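PRILLWOOD – Two members of the Skerkitz shared workshop say their robot arm will be sorting household clutter by July. Others who pay for bench space there have heard dates before.

Bart Baert and Dirk Cuypers have put 282 hours into the build, by their own log. 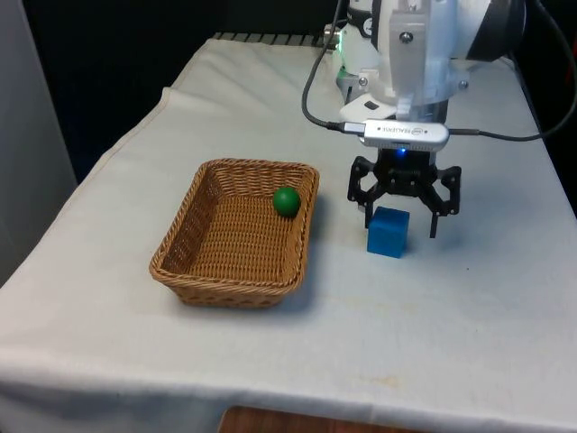 Baert says the arm now clears a table in 16 seconds per item. The test items are kinder than most kitchen drawers: a green ball in a wicker basket, a blue cube standing by itself on a white cloth. Keys, socks and charging cables have yet to be tried.

Cuypers called that "a software question." The pair want another $300 from the workshop fund – their third request. Members vote next month.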